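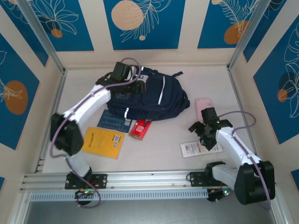 Cell 2, both arms on the shared rail, cable routing as currently fitted.

Eltora Users Board > Cell Maintenance > Twin-arm rail cells
Topic: Purple cable routing and strain relief on twin-arm cell
7 replies

arkunstead_cells
Original post

We request comment from other sites on the routing of the arm cables in our second cell at Arkunstead. The cell has two arms on one aluminum rail. Each arm has a single purple cable that runs back from the gripper and past the large black joint. On the left arm the cable follows the outside of the long white segment, passes around the joint, and hangs below the rail beside the circuit board. On the right arm the cable stands clear of the forearm in a wide loop.

The left gripper connector has required reseating 9 times since October. The right arm has given no trouble over the same period. Both arms run the same mixed set of items, with the backpack as the largest and a phone, a booklet and flat packages making up the rest.

Our present service interval is 2,000 cycles. At each service we check the base bolts, wipe the jaws, and inspect both cables along their full length. We have found no damage to the outer jacket. We would like to know whether the left cable should be rerouted to match the right before we order replacements.

boateng_service
Reply 1

Thank you for the clear account. In our view the routing on the left arm is the probable cause. A cable held close to the outside of the arm has very little spare length when the arm reaches toward the middle of the floor, and the pull is taken by the connector. The loop on the right arm gives the wrist room to turn. We would advise that the left cable be given the same loop and that the connector be inspected for worn pins at the same time.

grandano_line4
Reply 2

We respectfully disagree with the reply above. Our site ran wide loops on both arms for most of a year. With two arms on one rail, a loop that swings inward can be caught by the other arm. We lost one cable in this manner and the cell was out of service for 14 hours. We returned to close routing and fitted a soft clip at the midpoint of the upper segment. The connectors have held since then.

The hanging section below the rail deserves attention first. Its whole weight is carried by whatever fixing lies above it. May we ask what holds the cable at the base?

arkunstead_cells
Reply 3

At the base there is one tie, fitted at installation. It is not rated for movement. There is no clip at the midpoint.

With regard to the swing of the loop, the one on our right arm goes outward, to the right, away from the left arm. We have not recorded any contact between the two.

boateng_service
Reply 4

The direction of the loop is the important point, and we accept that our first reply did not state it. An inward loop should not be used on a shared rail. If the left cable is changed, the loop should swing to the left.

We do not agree that a midpoint clip is sufficient by itself. A clip fixes the cable at one place and moves the bending to the next. On heavy picks such as a backpack, where the gripper presses from above, the wrist end will still work back and forth.

grandano_line4
Reply 5

That has not been our experience, although our items are lighter. We would ask the original poster to change one thing at a time. If the tie, the clip and the loop are all altered in one visit, the record will not show which of them mattered.

eltora_forum_support
Reply 6

The following order of work is suggested for the left arm.

Park both arms and remove power at the main switch. Wait until the indicator lights on both circuit boards are out.
Lift the hanging section of cable and support it by hand before cutting the base tie.
Fit a proper strain relief at the base. Leave enough cable for the black joint to complete its full travel.
Move the arm by hand to its farthest reach and confirm that the connector is not under load.
Restore power and run the arm at reduced speed with the floor clear of items.
Enter the work in the cell log, with the cycle count.

The routing along the upper segment should be left as it is until the next service. Members should also keep the slack away from the board under the base. A hanging cable that rubs there can loosen the board connector, and the resulting fault is easily mistaken for a gripper fault.

arkunstead_cells
Reply 7

We will proceed in that order and leave the loop for a later visit. The board connector was not on our checklist and has now been added for both arms. The replacement cable order is on hold. We will report the number of reseats here after the next service interval.

grandano_line4 marked Reply 6 as helpful.
boateng_service is following this topic.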